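Where Does a Plate Come From?

Think about the last thing you ate. Maybe it was toast, or noodles, or a big slice of birthday cake (lucky you!). There is a very good chance it was sitting on a plate, and there is a very good chance you didn't think about the plate at all. Well, today we are going to think about plates, and I promise it is more fun than it sounds, because many plates start out as mud.

The special kind of mud is called clay. Clay is made of teeny tiny bits of rock, so small that you can't feel them one by one when you rub them between your fingers. Rain, wind and ice wear down big rocks over a very, very long time, and the bits get washed along and settle in layers. Near the town of Cluvgate there is a clay pit where people have been digging for 200 years, and they still haven't run out!
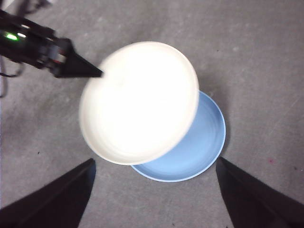
Fresh clay is full of twigs and pebbles and little pockets of air, so it has to be cleaned and squashed first. Potters call the squashing "wedging," and it looks a lot like kneading bread. Then the clay can be shaped. Some potters spin it on a wheel and press with wet hands. Others roll it out flat like cookie dough and lay it over a mold. At the Sketilberg pottery they have 22 molds on one long shelf, from a tiny saucer to a platter big enough for a turkey.

Next comes the waiting, and I'm afraid waiting is a big part of pottery. The plate has to dry slowly, because if one side dries faster than the other it can bend or crack. After that it goes into a kiln (you can say "kill" or "kiln," people do both), a kind of oven that gets much, much hotter than the one in your kitchen. The heat changes the clay for good. Before the kiln, you could drop it in a bucket of water and it would turn back into mush. After the kiln – no more mush, ever. 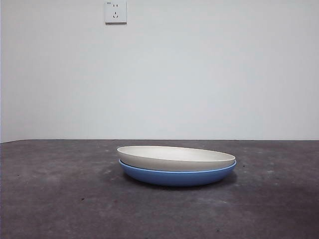 Most plates go into the kiln 2 times. In between, they get a coat of glaze, a runny mixture that melts in the heat and turns into a thin layer of glass. Glaze can be clear or colored, and it helps keep soup and gravy from soaking in.

Try asking a grown-up to help you turn over a plate at home – an empty one, please! You may find a rough ring on the bottom where there isn't any glaze. Potters often wipe it off there so the plate won't stick to the kiln shelf.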